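Cable boxes, two grippers and a few things I've learned the slow way

I've been sorting cables with robot arms in the workshop since last September, and people keep writing to ask which gripper they should buy for a home bench. I can't answer that for everybody (budgets! arms! what on earth are you picking up?), but I can tell you how I try them out, and you can steal whatever's useful.

Start with the boring job. Everyone wants to test a new gripper on an egg or a wine glass, and I get it, it makes a great video. Cables will teach you more in one evening. They flop, they snag on their neighbors, and a loop that was standing up nicely a minute ago has gone flat by the time the fingers get there. If a gripper can lift one bundle out of a pile and leave the rest behind, I'm happy to let it near anything else in the house.

Stick to one kind of box for the whole comparison. I used to grab whatever was in the recycling, and then I'd wonder why Tuesday's numbers looked nothing like the ones before. Deep boxes punish a bulky wrist and shallow ones flatter it. 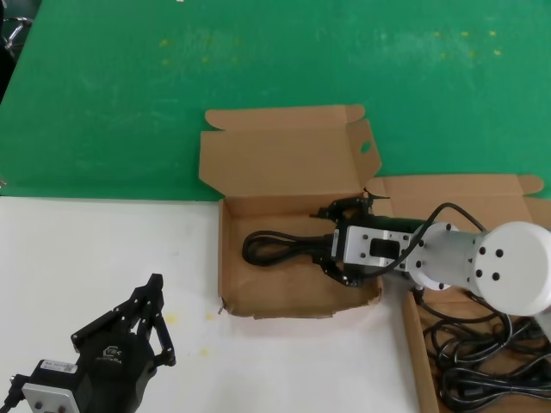 Linkage fingers are my favorite for this job, and I'll say why even though Daithí Ó Súilleabháin over in Dindcombe will write me another long email about suction cups. They're slim enough at the tip to get down beside a bundle, and you can push them into a mess without worrying too much. What you have to watch is everything behind them. See how the cable from the wrist bracket arcs up over the flange and back toward the arm? That's how I like it, with plenty of slack up top. Pull it tight and it fights you on every wrist turn; let it droop underneath and sooner or later you'll be gripping your own wiring along with the stuff in the box.

Coil before you box, if you have any say in it. One loose loop is a fair test for a beginner setup. A whole tangle is a different animal, so keep your tangles in a separate box and score them separately. I mixed the two for months and my averages meant nothing at all.

Now for the comparison I promised. I ran the Uzor and the Pindex on the same arm, same controller, same cables. Over the whole spring that came to 1,209 grabs, and yes, I wrote down every one in a school notebook. The Pindex brought up a single bundle on 82 percent of its tries. The Uzor was a little behind, but it was so much easier to mount (3 screws, done!) that I still reach for it when I only have half an hour. The Pindex needs a spacer, and the spacer needs filing, and you will drop it under the bench at least once.

Cameras: mount one up high where it can look down into the box. I tried a side view first and spent nearly 2 weeks looking at cardboard. Matte surfaces under the work help a lot too. My old glossy shelf board threw glare all over the picture, and a cheap green cutting mat from the craft store in Jandeddale cured it for the price of lunch.

A few smaller things, in no order:

Fold the flaps all the way back, or tape them to the outside. A flap that springs up halfway will get bumped by the wrist.

Put something heavy in the bottom corner of an empty box. A light one slides the moment a finger brushes the wall.

Close the fingers slowly for the last bit. My controller lets me set two speeds in one move, and if yours does too, use it.

Wipe rubber finger pads with a damp cloth every couple of sessions. Dust from cardboard gets on everything and your grip goes off so gradually you'll blame the software.

Write the date on your settings file. I have four files called "good" and I couldn't tell you which of them is.

I'm trying softer pads on the Pindex next, and I've ordered a shorter cable for the Uzor, so I'll add those results to this page once I've filled a few more notebook pages. If you've had luck with flat ribbon cable, please write and tell me how you did it. Mine just lies there on the bottom of the box.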